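### 4.2 Shared equipment left on tables

The second part of the study looked at small items that belong to no particular room. In the club buildings we visited, these were mostly bats, balls, chargers, cables and the cases they came in. They are cheap, they are handled by many people in a day, and they rarely appear on an inventory. Kvaran's earlier survey of lending cupboards left them out for that reason, and we follow her grouping of the larger items without change.

We logged 484 returns at two sites, Allport and Rollow, between the start of the autumn term and December. A return was entered when an item was put down on the sorting table and the person who had used it walked away. Each entry gave the item, the container it was put into (if any) and whether that container was the one marked for it on the storage plan. Items still in use at closing time were left out of the count.

Of the 484 returns, 97 ended with the item lying on the bare table. Table tennis bats made up the largest share of these. Both sites had padded cases for the bats, and the cases were kept on the same table, but a zip has to be opened and closed again and many players did not bother. Cables went the other way. They were nearly always put into an open box, even when the box was meant for something else, and they were seldom coiled first. One end was often left hanging over the rim, which made the box awkward to stack and sometimes pulled the cable out when the next item was lifted.

We use the term "near return" for an item placed within reach of its container but outside it. Figure 4 gives an instance with a bat and a zipped case, together with a cable that has been only partly put away in a green box. Near returns were coded separately from items left elsewhere on the table, as the staff treated the two differently. At Rollow the evening staff would put a bat back in its case without comment if the case was next to it, and would leave it where it was if they had to go looking.

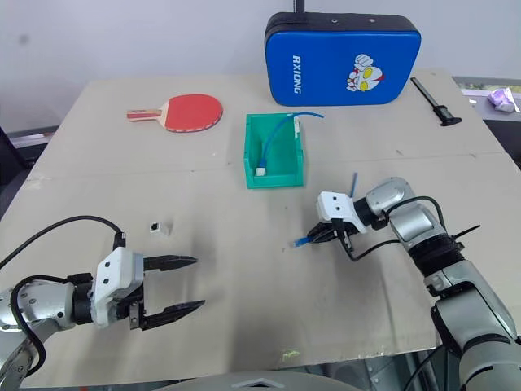 **Figure 4.** Bat lying beside a padded case; cable in an open box with one end over the back rim.

Open containers were therefore used more often than closed ones at both sites, and the difference was larger at Allport, where the table was nearer the door. Labels had little effect. Skov boxes with a printed card on the front received the wrong item as often as plain ones did. The Kadetti storage plan, which gives every item a fixed place on the table, was followed closely for the first weeks of term and then less so.

Two limits should be noted. The entries do not record who made each return, so we cannot say if a few people account for most of the near returns. Neither site had a junior session during the period of the study.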